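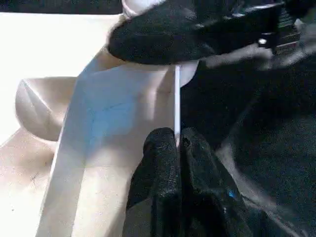

For my term project I wanted to know how a rule that everybody follows gets written down, and whether it changes once it is. My case was Cosance, the student housing co-op where I've lived since April, plus its sister house, Zavell. The two houses share one rulebook but don't read it the same way at all (the quiet hours page alone could fill a thesis!).

## What I did

I went through the house message archive, 1,761 posts in all, and tagged every one that proposed, quoted or argued about a rule. Then I sent a short survey to both houses and got 65 replies. I started out coding by hand with the Jafri scheme from week four, which sorts rules into "must," "may" and "must not" – and I got stuck fast, as half our kitchen rules are really just complaints.

## What I found

Written rules mostly came late. The guest rule was a habit long before it was on paper, and it only got typed up after a fight over the couch. In the survey, 70 percent of people said they learned the rules from a roommate. Only 2 people said they'd read the whole rulebook, and I'm one of them.

Old rules hang around too. Zavell still has a sign-up rule for a dryer it got rid of years ago, and people quote it when they argue about the washers – so I guess it does have a use.

## Problems

I live there, so I had opinions going in. I also lost a batch of tags when I moved my files over to Skiment and had to redo them, and my second pass was stricter than my first. I'd like to get someone else to code the guest rule posts before I turn in the final version.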